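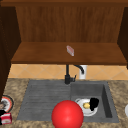
Kondeck 4 kitchen set-up guide

Section 4: Loading a practice room

1. Open Kondeck and choose Sink and Cabinet.
2. Set the hand to Rest, then press Start.
3. Pick a task from the list – plate from basin is the simplest.

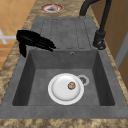

Elba Troncoso at Timside found that step 3 went better with the speed set to low, and asks new users to try that first.

4. Save the run before you change task.

Caution: Reset clears any unsaved run. 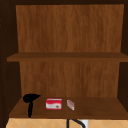
5. For shelf tasks, switch to the Cabinet view and press Start again.

Shares 469 | Comments 2

Hivarberg: Does Save keep the speed setting?

Benjelloun: Yes, from the February update.

Related
Section 5: Speed and grip
Section 6: Exporting runs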